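Robots at Filtard: Questions From Staff

Updated in May. Ask your shift lead if something is missing.

Which jobs are changing?
The kitchen prep and utensil return stations at the Marwat site. Ordering, cooking, serving and deliveries stay as they are.

Will anyone lose their job?
No positions are being cut this year. The 2 people now on utensil return move to prep or front counter at the same pay grade. They choose first.

Who supplies the system?
Clasitz supplies the arms. Flulon handles the software and the service calls.

How is it trained?
Most of the practice is done in simulation, on a computer model of a kitchen. Flulon ran 3,784 practice rounds before the first site visit — pick up, move, put down, repeat.

Do I have to learn to program it?
No. You need to know how to start it, pause it and clear a fault. The training takes about 2 hours and is paid.

Can I work next to it?
Yes, outside the yellow line. Press pause before you reach across, even for a second.

What happens if it drops something?
Pause it, pick the item up, send it back to wash and press resume. Write it in the station log. Drops are not counted against the person on shift.

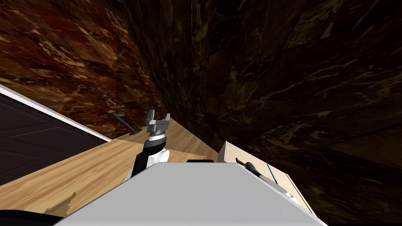

Who do I tell if my hours change after the switch?
Tell your shift lead first, then payroll. Hours are guaranteed at your current level through the end of the trial, and payroll corrects any shortfall in the next pay run.

Can I say no to working at the robot station?
Yes, during the trial. After that it becomes part of the normal rotation — medical exceptions go through HR.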